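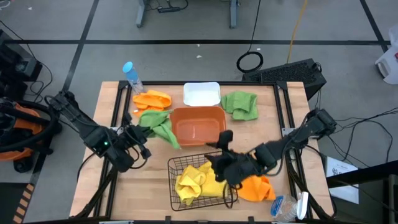 A visitor from Filldale wrote after the last open day that the session was worth the trip but that the joining notes left too much out: how long the arms run for, whether questions are allowed during a run, where to park. The answers have been added to this page.

Open day at the Heltham workshop: frequently asked questions
Last updated 22/07/2024

What will be shown?
A two-arm sorting cell working on cloths and empty containers. Cloth is the main subject this year. It folds and bunches differently each time it is put down, and a stored path is of little use for picking it up.

Do the arms work at the same time?
They can. Each arm has its own gripper, and both reach over one table. The Skekulitz planner keeps a clearance of 400 mm between the upper links and slows both arms if that figure is not met.

What can the arms lift?
The limit set for the open day is 800 g per arm. A dry cloth is well below this.

How many runs has the cell done?
The log stood at 3002 picks when this page was updated. Failed picks are included in that figure.

Can I bring my own item?
Soft items only, handed in at the desk before the first run. Nothing with glass, batteries or loose liquid.

How close can I stand?
Stay 1000 mm from the table. Staff will stop the arms if anyone steps inside that distance.

Can I ask questions during a run?
Yes, but not of the person holding the stop button.

Is there parking?
Use the Bouazza yard, entered from the Filldale road. The front gate is for deliveries.

When is the next one?
August. Places are booked through the Heltham front desk.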